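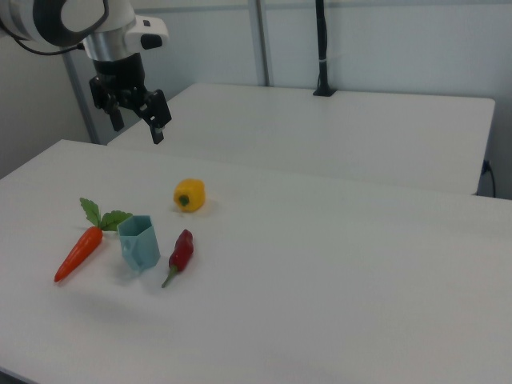 Thursday. Reading room, Teltham.

The morning was given to the second bundle of the Rønning papers, which the county office has now released to us for the full term of the loan. The bundle contains seven letters and part of a household account. The earliest item is dated 1577 in a hand that I take to be later than the text itself, and I have entered it in the register with the date in brackets until the matter can be settled.

Mr. Khattak joined me at 9:30 and we compared the account against his transcript from last winter. We differ on two words in the entry for salt. He reads the first as a place name. I read it as a measure, and the sum at the foot of the column supports me, although the clerk's addition is poor throughout and I would not wish to lean on it. We agreed to print both readings with a note. Rizwan has asked that the note be short.

The water stain on the third letter has been recorded. It runs from the fold to the lower margin and takes with it the end of every line in the final paragraph. The writer is complaining to his brother about a tenant, a wall, and the cost of carting stone. How much he paid for the stone is lost. The signature is clear.

Correspondence received: one letter from Stellan Kvam, regarding the surname in the second item. He is of the opinion that the family took its name from the farm and dropped it again within a generation, and he encloses a copy of a parish entry in support. The copy is faint. I have written to request another, and to ask whether the entry stands alone or forms part of a list - the distinction affects how far we may rely upon it. I also thanked him for the offprint, which I have not yet read.

The index was carried forward as far as the letter H. Cross-references for bridges and ferries have been combined under crossings, in accordance with the decision taken in January. I remain doubtful of that decision. A reader looking for the ferry will look under F.

Lunch was taken at the desk. Afternoon attendance was light. The radiator beneath the north window was again noisy from two o'clock, and I have repeated my request to the building office in writing.

The proofs of the preface were returned at 4:15 with corrections to the second page only. The paragraph on earlier editors has been made milder, at Rizwan's suggestion, and I believe he was right - the men concerned worked by candlelight and without a catalog.

For tomorrow: the third letter under the lamp, the reply to the bindery, and I through L.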